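4.2 Room surfaces and stated color preference

Respondents in the Drultero survey rated wall and floor colors separately, on a scale from one to five. Of the 2,359 forms returned, 35 were left out of the analysis for missing floor ratings. Green walls scored higher among people who worked at home than among those who did not, while beige walls showed no difference between the two groups. Floor color had a weaker effect. Pink and mauve floors drew the widest spread of scores, and more than 13 percent of respondents gave them the lowest rating on the scale.

Furniture tone was entered as a second factor. Dark storage pieces lowered the rating of small rooms but left large rooms unchanged, in line with the earlier Pumphrey pilot. Age and type of housing were held constant in both models. Rendered interiors are shown in Figure 5.
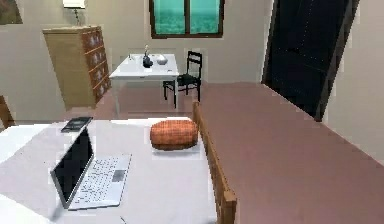
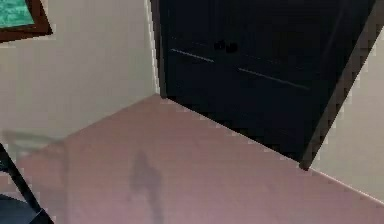
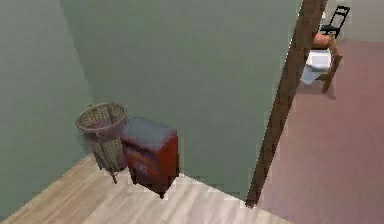 Beca Probert and Fung-ping Hsueh
Housing Studies Group, Pumphrey

Figure 5. Rendered interiors: table with open laptop (first), dark cabinet on a mauve-pink floor (second), sage-green walls with pale wood floor (third).

The interaction between wall color and hours spent at home remained after the Diltalix weights were applied. Tests for order effects are reported in Section 4.3.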